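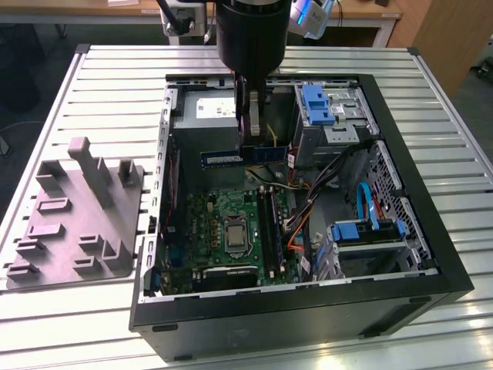 A desktop tower on the bench with its side panel off and a memory module above the board.

The Second Life of the Office Tower

Most of the computers that reach the Meder repair shop have nothing much wrong with them. They are slow, or full of dust, or they belonged to a company that replaced every machine on the floor in the same week. In September the shop took in 113 of them from one insurance office.

Guadalupe Maldonado runs the benches. Her rule is that every tower gets laid on its side and opened before anyone plugs it in. She looks at the board first, then the power supply and the cables.

"People want to press the button," she says. "I want to see the capacitors. If one is swollen, I don't need to press the button."

Memory is the part that gets changed most often. A module costs little secondhand, and adding one makes an old machine feel less tired than almost anything else you can do to it. The slots have a latch at one or both ends, depending on the board. The latch is opened, the notch in the module is lined up with the ridge in the slot, and the module is pressed straight down until it clicks.

Lok-yiu Shih, who joined the shop last year, spent his first Friday there learning how hard to push. "It's more than you think," he says. "The board bends a little and you stop breathing."

Modules that come out of scrapped machines go into antistatic trays, sorted by type and size. Each one is tested overnight before it is used again. Of the last 212 tested, 5 failed.

Graphics cards are wiped down and kept if the fan still turns. Power supplies are never opened. A bad one goes straight to the recycler.

Finished towers are sold at the front counter or passed to schools. Ludmila Procházka, who keeps the books, gives the total so far as 1681. The next pallet is due before the end of the month, and Maldonado has already cleared a shelf for it.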